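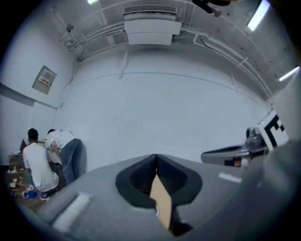
なぜ氷は水にうくのですか。
水はこおると体積がふえて、同じ大きさの水より軽くなるからです。

水は、とても小さなつぶが集まってできています。このつぶを「分子」といいます。水のとき、分子はあちこちに動きまわり、すきまをうめるように集まっています。温度が下がって0度になり、こおりはじめると、分子はきまった形にならびます。このならび方にはすきまが多いので、同じ数の分子でも広い場所が必要になります。

ほとんどのものは、液体から固体になると体積がへります。ろうそくのろうもそうです。とけたろうが固まると、まん中が少しへこみます。水はめずらしい性質をもっているのです。

池の魚が冬をこせるのも、この性質のおかげです。氷は水面にできて、ふたのようになります。外の空気がもっと冷たくなっても、下の水はこおりにくくなります。深い池では、底のほうの水は4度くらいにたもたれます。

家でたしかめてみましょう
コップに水を200ミリリットル入れ、氷を一つうかべます。水面の高さにペンでしるしをつけ、氷がとけるまで待ちます。とけたあと、水面はしるしより上がるでしょうか。先に予想をノートに書いておきましょう。

注意:ガラスのびんに水をいっぱいに入れてこおらせてはいけません。ふくらんだ氷でびんがわれることがあります。

ことばの説明
体積:ものの大きさ(かさ)のこと。
固体:氷や石のように、形がきまっているもの。

2022年2月9日更新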